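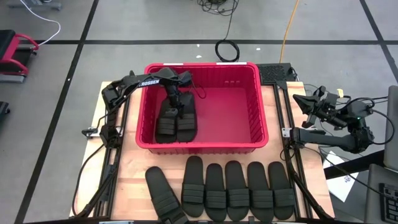

Figure 3. Footwear task on the two-arm table. Two slide sandals are in the bin, with the left gripper between them; six lie along the near part of the table.

Home Journal Issues Authors Search Contents Previous Next

4. Assessment of the Evodus service on paired footwear

4.1 Scope

Evodus is sold by Flirnovlow as a subscription service for small handling cells. The customer supplies the arms and the table. The supplier provides the control software, a base policy trained beforehand, and a tuning stage in which the customer's own demonstrations are uploaded and a revised policy is returned. We tested the tuning stage only. The hardware checks offered under the same contract were not taken up, as the cell was already in working order when the subscription began in April.

The footwear task was one of three set for the review. The other two, cable sorting and lid placement, are reported in Section 5. Footwear was chosen at the request of Daniyal Rajput, whose earlier work on returned goods had shown that pairs are handled badly by policies trained on single items. A sandal that has been picked up and put down correctly still counts for nothing in a returns line if its partner is somewhere else.

4.2 Cell and materials

The cell has one arm on each side of a light wooden tabletop, with a pink-red plastic bin between them (Figure 3). The items are black slide sandals with a wide, ribbed strap. The strap offers a raised edge that a two-finger gripper can take hold of, but the sole is thin at the toe and the fingers tend to slide under it when the approach is low. Black items also give the depth estimate little to work with. We did not add markers or change the lighting to help, and the supplier did not ask us to.

Sandals were laid out by hand before each trial. The operator was told to keep them in a loose row and to vary the angle of each one, without using a template. Some variation between operators is therefore present in the data. We regard this as closer to ordinary use than a fixed grid would be, though it makes single trials harder to compare.

4.3 Procedure

Demonstrations were recorded by teleoperation. Naheed Kakakhel recorded the greater part of them and Rajput the remainder, to a total of 300 episodes. Each episode began with the grippers clear of the bin and ended when the operator pressed the stop key. Episodes in which a sandal fell to the floor were kept and marked as failed. The Evodus upload tool accepts failed episodes but does not state how they are used in tuning, and a written query on this point was answered only in general terms.

The tuned policy was returned after 74 hours. The service description gives no fixed turnaround time, so this figure is reported for information and was not scored. Installation required one restart of the control computer. The policy was then run for 108 trials with no operator input other than the emergency stop.

A trial was scored as complete if both sandals of a pair were released inside the bin, soles down and side by side, with neither resting on the other. Contact with the bin wall was allowed. A trial in which the sandals were in the bin but one was turned over was scored as partial. Left and right sandals were not told apart in scoring — the base policy makes no claim to do so, and testing it on that point would have been unfair.

4.4 Observations

Failures fell into two groups. The first was at the grasp. When neighbouring sandals lay with their straps touching, the fingers sometimes closed on both straps and lifted the pair of them together. The policy did not detect this and carried on to the bin. Release then gave a result that depended largely on how the two had swung during transfer.

The second group arose at placement. With one sandal already in the bin, the policy was slow to lower the second beside it and on several occasions hovered until the time limit was reached. The demonstrations contain pauses at the same point, where the operators were lining up the second sandal, and we think it likely that the pauses were learned along with the motion. Trimming them before upload might help. The upload tool has no means of doing this, and episodes must be edited elsewhere.

Use of the two arms was uneven. The policy favoured whichever arm was nearer to the next sandal, as expected, but it seldom moved the idle arm out of the way beforehand. No collision took place. The separate Polat safety layer, which we had installed for an earlier study, slowed the arms when their paths came close. Its log for the whole test period holds 505 slow-down events. We cannot say how Evodus would behave without it, and a buyer who intends to run two arms over a shared bin should ask the supplier for evidence on this.

4.5 Comparison with Fultico

The Fultico kit used in our previous review runs entirely on the customer's own computer and has no upload stage. It was not run on the footwear task, so no direct comparison of success is possible. Two practical differences can be noted. Fultico lets the user replay and cut episodes before training, which would have dealt with the pauses described above. Evodus needs less attention during training, and neither operator had to adjust any setting between upload and return.

The version of the service tested was the one current on Sat 16 October. Later versions may differ in the handling of failed episodes, and the results in this section should not be carried over to them without a fresh test.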